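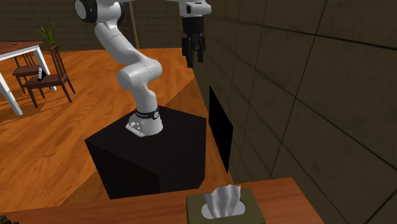

Orange-brown wooden floor, rendered view

Dorholm Floor Oil
Penetrating oil finish for indoor wooden floors
Maker: Dirkix

Overview | Colours | Preparation | Application | Care | Storage | Questions

Overview

Dorholm is a solvent-thinned oil for bare or previously oiled wooden floors. It soaks into the surface and hardens in the upper layer of the wood, leaving very little film on top. The grain can still be felt underfoot, and worn areas can be treated again without sanding the whole room.

The oil is suitable for oak, ash, beech, birch, larch and pine. Dense or naturally oily timbers take up less of it and should be tried first on an offcut. It is not suitable for laminate, vinyl, cork, or any floor that still carries varnish or lacquer.

Use indoors only. Do not use in wet rooms or on the inside of shower enclosures.

Technical data

Type: oil finish, two thin coats
Sheen: matt
Coverage: 18 square metres per litre, first coat, on sanded softwood
Wiping time: within 30 minutes of application
Recoating: the following day
Flash point: 38 °C
Thinning: supplied ready for use, do not thin
Cleaning of tools: white spirit
Pack sizes: 300 ml, 1 litre, 5 litres

Coverage on the second coat is always higher. Hardwood sanded to a fine grade will also take less oil than the figure given. For a rough-sawn or brushed floor, buy more.

Colours

Clear. Contains no pigment. Darkens the wood to the shade it shows when wiped with a damp cloth, and warms the tone of pine and larch noticeably.

Wutstead. A warm orange-brown. On pine it gives a strong colour that covers small differences between boards. On oak the result is browner and less bright.

Ma. A pale pigmented oil that holds back the yellowing of light timber. Stir every few minutes during use, as the pigment settles quickly in an open tray.

All three can be mixed with one another in any proportion. Mix enough for the whole floor in one vessel before starting. A mixed shade is difficult to match later, so write the proportions on the tin and keep the remainder.

Screen colours are a guide only. The 300 ml tin is intended for trial areas and repairs and is sold in every shade.

Preparation

Remove old varnish, wax and adhesive completely. Sand in stages, finishing with a medium-fine paper. Sanding too finely closes the surface and the oil will sit on top; this is the most common cause of a floor that stays sticky. The edges are usually sanded with a different machine from the main area and should be brought to the same grade, or they will dry to a different shade.

Fill gaps and nail holes before the final sanding. Fillers take up oil differently from wood and will show to some degree, particularly under Wutstead. Vacuum the floor, the skirting and the window ledges. Wipe over with a dry lint-free cloth.

The floor must be dry before oiling. New boards should have been stored in the room in which they are laid. Switch off underfloor heating the day before and leave it off until the second coat has dried.

Oak may contain iron stains from old nails or from steel wool. These turn black under oil and cannot be sanded out easily once the finish has hardened.

Application

Stir the tin thoroughly from the bottom, including the clear oil. Where several tins are needed, combine them first.

1. Pour a small amount into a tray. Do not pour onto the floor.
2. Apply thinly along the grain with a short-pile roller or a wide brush. Work two or three boards at a time, over their full length.
3. Leave for ten minutes. Add a little oil to any patch that has gone dull.
4. Wipe off all surplus with a lint-free cloth or a white pad – the surface should look even, with no wet gloss.
5. Leave to dry overnight with a window open.
6. Apply the second coat in the same way, using less oil, and wipe again.

A third coat is needed only on very absorbent boards. Apply it the day after the second. Ma should not be given a third coat, as the pigment begins to hide the grain.

Surplus oil that has been left too long can be softened by rubbing with a fresh, oil-dampened cloth and then wiped dry. If it has already hardened, it has to be sanded off.

Drying and first use

The floor can be walked on in socks the day after the last coat. Furniture may be returned after three days, lifted into place and not dragged. Rugs and chair mats should wait two weeks. Do not wash the floor during this period. Wipe up spilled water at once.

Cool or humid rooms lengthen all of these times. Air movement helps more than added heat.

Care

Sweep or vacuum as usual. Wash with a well-wrung mop and a mild soap made for oiled wood. Steam mops, microfibre pads with a scouring side and ammonia cleaners will strip the finish.

Hallways and the area in front of kitchen units normally need a thin maintenance coat once a year. Bedrooms can go much longer. A simple test is to place a few drops of water on the boards: if they darken the wood within a minute or two, the area is ready for oil. Clean it, let it dry fully, and apply one coat as above.

Scratches that go through the colour can be rubbed lightly along the grain with fine paper and touched in with a cloth.

Safety and storage

Cloths, pads and sanding dust that contain the oil can heat up and catch fire without any flame nearby. Soak used cloths in water immediately, or lay them out flat and singly outdoors until stiff. Do not put them in a bin while soft.

Keep away from naked flames and pilot lights. Ventilate during work and drying. Wear gloves. Keep out of reach of children.

Store tins upright, tightly closed and free from frost. An opened tin forms a skin in time. The skin may be cut out and the oil below it used after straining, provided that it is still liquid and free of lumps.

Questions

Can it be used on stairs?
Yes. Oil every other tread, let these dry, then do the rest – the stairs stay usable throughout.

Can it be varnished over later?
No. The floor would have to be sanded back to bare wood first.

Does Clear yellow with age?
It does, mostly in the first year and mostly on pale timber. Ma yellows less.

Related items

Dorholm Floor Soap
Dorholm White Pads, pack of five
Dorholm Trial Set, one 300 ml tin of each shade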